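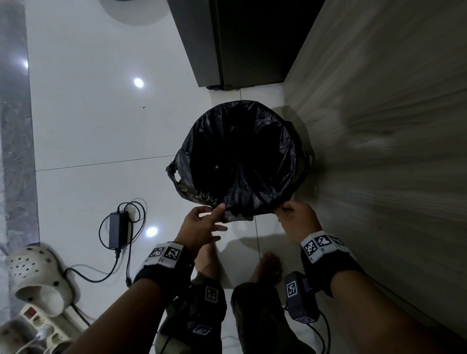 Clirkov announces the Belier, a small fanless desktop PC, with orders opening in January

November 2018
By the Clirkov team, Besisville
Filed under: Press Releases, Hardware, Mini PCs

I write most of the announcements here at Clirkov, and normally I try to sound like a grown-up about it. I'm going to struggle with this one, because I've had a Belier on my own desk since the summer and I really don't want to give it back!

So, the news. Clirkov is launching the Belier, a fanless desktop computer for people who want a proper PC but can't stand the noise of one. Orders open in January through our own store and through Guo, the retailer that has carried our cases for years. It comes in two versions, one with 8GB of memory and one with 16GB, and both have a solid state drive of 240GB as standard. There's a second drive bay underneath if you need more room (I did, I keep everything).

The whole top of the case is the heatsink. We've made passive cases before, but always for other people's boards, and you end up designing around somebody else's idea of where the hot parts should go. This time we laid out the board ourselves, so the processor sits right up against the metal and the memory stays well out of the way. Under a long, heavy load in our Besisville workshop the top settled at around 30 degrees above room temperature. That's warm to the touch, and I wouldn't stack books on it, but the processor held its rated speed the whole time.

A few things people have already been asking me by email:

Yes, you can open it. Four ordinary screws, no glue, no sticker that voids anything. Memory and both drives can be swapped. The processor is soldered down, and I know some of you will grumble about that.

No, it isn't a gaming machine. The graphics are built into the processor, and older games run fine, but if you're shopping for a card with three fans on it then this was never going to be your computer. It'll drive two 4K monitors for regular desktop work, and video playback is smooth on both.

It has 13 ports in total - I fought for that number, and I'm still a little smug about it. Four of the USB ports are on the front, where you can reach them, along with the headphone jack. Wired networking is on the back, and Wi-Fi is built in with the antennas inside the plastic rear panel.

You can buy it with Windows 10 or with no operating system at all, and the blank one costs less. We've been running a couple of Linux distributions on ours and everything worked right away except the front power light, which blinked when it should have been steady. A firmware update has sorted that out and will be on every machine we ship.

The first batch is 121 units, so it'll be a small launch. A second batch is planned for the spring. Prices for both versions will go up on the Clirkov store the week orders open, and Guo will list the same prices. Every Belier has a two-year warranty, and adding memory or a drive yourself doesn't affect it.

Reviewers who'd like a loaner can write to the press desk at Clirkov. Please say which version you want and whether you need it with Windows installed - the loaners go out in the order we hear from you.

14 shares | 6 comments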